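Call for Participants: Certification Records Review, Irkden County

Last updated: 24 Jan 2025
By Priya Calloway

The Trelance Center for Election Procedure is recruiting participants for a structured review of how county officials count, check and certify election results. The review covers general election records from Irkden County and the neighboring county of Flurwood. It does not reopen any result, and participants will not handle ballots.

State law gives county canvassing boards a short period to compare precinct totals with poll books, resolve differences and sign the certificate. In recent cycles, several board members across the state have declined to sign or have signed under protest. The statutes say little about what a board member may examine before voting. The review will test whether ordinary residents, given the same records and the same written instructions, reach the same conclusions about whether a precinct return is complete.

We are seeking 32 participants. Each person will be assigned to a panel of eight and will read a packet of precinct returns, poll book summaries and incident logs. The full set contains 206 precinct returns, of which 186 were certified without a recorded question. Panels will not be told which returns drew questions until the final session. 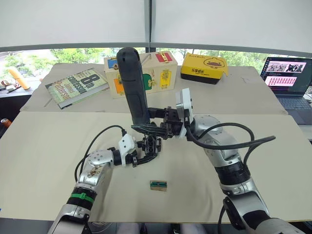
Participants must meet the following conditions:

- Be 18 or older and a resident of either county.
- Be able to read printed tables in English for extended periods. Large-print packets are available on request.
- Hold no elected office and not be a declared candidate for one.
- Not have served as a poll worker, paid campaign staff member or canvassing board member in the election under review.
- Agree in writing not to publish or discuss packet contents before the report is released.

Party registration is not a condition of entry. It will be used to balance the panels, and unaffiliated voters are encouraged to apply. Registration status will be stored separately from panel responses and deleted when the report is complete.

Sessions will be held in February at the Ververidis Building in Irkden. Each participant attends three sessions: an orientation, a records session and a closing discussion. The records session is the longest and includes a meal break. Attendance at all three is required, and partial payment is not available to people who withdraw after orientation.

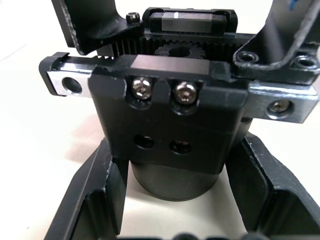
Participants receive a flat stipend, paid by check after the closing discussion. Parking is free. Transit fares will be reimbursed on presentation of a receipt. Child care is not provided on site. The building has step-free access from the north entrance, and requests for sign language interpretation should be made on the application form.

During the records session, panel members work alone first and record a decision for each return: complete, incomplete or unable to determine. They then compare decisions as a panel. A moderator will answer questions about procedure but will not comment on individual returns. Phones and laptops must be left in the lockers outside the room.
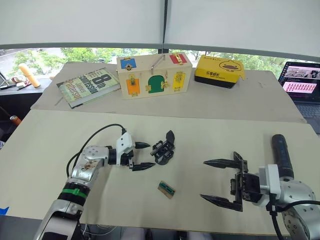
Two robot arms over a work surface, with a gripper assembly resting on the board.

Responses will be coded without names. The report will give results by panel and by county, along with the written instructions used, so that other counties can repeat the exercise. Participants may request a copy.

To apply, complete the two-page form available at the Trelance front desk or at any public library branch in either county. Return it by mail or in person. Applications are read in the order received, and places on each panel are filled as suitable applicants are identified. Applicants who are not placed will be kept on a reserve list until the orientation session, then notified by letter.

Questions about eligibility should be sent in writing to Priya Calloway, Review Coordinator, at the Trelance office. Staff cannot give legal advice or discuss pending challenges to any county certification.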